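Chapter 2
What Will It Really Cost?

I bought my first robot arm the way a lot of people buy a boat. I saw one working at a trade show, I liked the way it moved, and I went home and talked my boss into it. The arm turned up in February at our Karnden plant and then sat in its crate for weeks (we hadn't budgeted for a bench strong enough to bolt it to!). So this chapter is the one I wish somebody had handed me back then.

Let's start with the price on the quote. The first quote I ever got from Clatus had the arm, the controller and one cable. No gripper, no guarding, no training, and freight was "to be confirmed". I've kept that quote and I still bring it to class, mostly to watch people's faces when they look for the gripper.

When I plan a cell now I write up two budgets. One covers getting the thing through the door, and the other covers the first year of living with it. Spare fingers, software licences, somebody's wages while they learn to program it, the electrician who has to come back a second time. I set aside 20 per cent of the first budget for surprises, and I've only once had any of it left over.

Grippers deserve a line of their own. On the Mikholm job we had to move 100 different parts, all shapes, and I'd allowed for a single gripper. We ended up needing a tool changer, and the changer took a good bite out of the payload, so we had to go up a size in arm as well. A line I'd filled in over lunch wound up driving the whole order.

Then there's simulation. I used to treat it as a nice extra, and these days it goes in before I ask for a single quote. You can try a reach, a table height or a camera position without paying anyone to move steel. 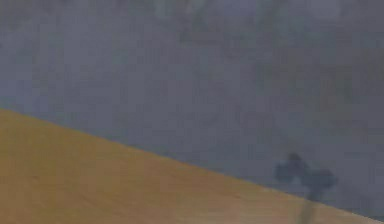 Budget for the hours as well as the licence, though. My first Postma model took me about 2 weeks to build, and I'd put it down as an afternoon's work. If your computer is old, price a new one too, and ask whether the licence is yearly or for keeps. Ours was yearly. I found that out in May 2019, when the renewal bill for $1855 landed and I had no line to put it against.

Before you read on, grab a job from your own workplace and rough out both budgets in pencil. Guess wherever you have to and circle the guesses. We'll go through the circled ones in section 2.1, starting with the bench.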